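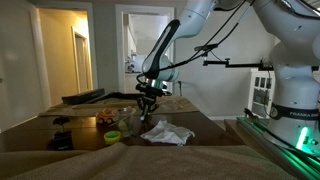

Come and help us teach a robot arm to tidy a table!

Posted Thursday, September 13, 2018

The Skov build is a home project in Sarville and we're looking for people to join in on weekday evenings. We have the arm bolted down, the gripper opens and closes on command, and now we need hands, eyes and patience. You'd guide the arm through picking up small household things (cups, bowls, toys, cloths), note down what went wrong and help us rework the fingers. Cloths are the hard bit and we love them for it!

You don't need to code. If you can solder or print parts, brilliant, do say so. Sessions last 50 minutes, and we want 120 of them done by February. We pay 22 per session, plus supper.

You must be 18 or over and happy around a dog.

To join, leave your name and free evenings on the Skov board at the Groseo tool library, or reply through this page.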